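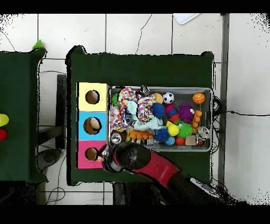
Flundley, 3 November 2024

How to compare parallel passages in the Gospels

Much of what students are asked to do with Matthew, Mark and Luke comes down to one exercise: put the same story side by side in two or three versions and see where the wording agrees and where it doesn't. These steps are the ones we use in the first-year reading group. You need no Greek for them, though a little helps at step four.

1. Choose a short passage

Pick a story that appears in all three books and runs to no more than 16 verses in any of them. The healing of Peter's mother-in-law (Mark 1:29-31, Matthew 8:14-15, Luke 4:38-39) is a good first one. Leave the Passion narrative alone for now. It is long, and the order of events causes trouble of its own.

2. Get a plain text

Use a fairly literal translation and use the same one for all three. Mixing translations will give you differences that belong to the translators. Copy the verses out without headings or footnotes. Section headings are added by modern editors and often nudge you toward a reading before you have looked.

3. Set out the columns

Put Mark in the middle, Matthew on the left and Luke on the right. Break the lines by phrase and leave blank space where one writer has nothing to match the others. A sheet of paper turned sideways is fine. Emlyn Bellis does his in a spreadsheet, one phrase to a cell, and that works too as long as you don't let the columns drift out of line.
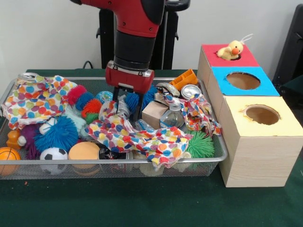

Arm over the wire tray, with the basketball-patterned ball in the front corner.

4. Mark the agreements

Use four colors and keep to them for the whole term:

Red – wording shared by all three
Blue – Matthew and Mark only
Green – Mark and Luke only
Orange – Matthew and Luke only

Underline with a solid line if the words are the same and a broken line if they only mean the same. If you have some Greek, check the solid lines against a Greek text. English versions sometimes use one word for two different verbs, and the other way around.

5. List the differences

On a new page, write down each difference without explaining it. In the mother-in-law story, Mark names Simon and Andrew, along with James and John. Luke mentions only Simon, and Matthew calls him Peter. Mark and Matthew have Jesus touch the woman's hand, while Luke has him stand over her and rebuke the fever. At the end she serves "them" in Mark and Luke, and "him" in most texts of Matthew.

6. Now ask why

Take one difference at a time. Does it fit something the writer does in other places? Luke's rebuked fever, for instance, comes soon after a rebuked demon in 4:35, and the verb is the same. That is worth a note. A difference that shows up once and nowhere else may not mean much – write it down and move on.

Try not to start from a theory of who copied whom. Most people in the group lean toward Mark being first, but the sheet should be usable by someone who doesn't.

7. Write it up

One page, 517 words at most. State the passage, give your two strongest observations with verse numbers, and say what you are unsure of. Hand the colored sheet in with it. Jeanie Matheson keeps the old ones in a binder, and you can borrow it in April when the longer passages start.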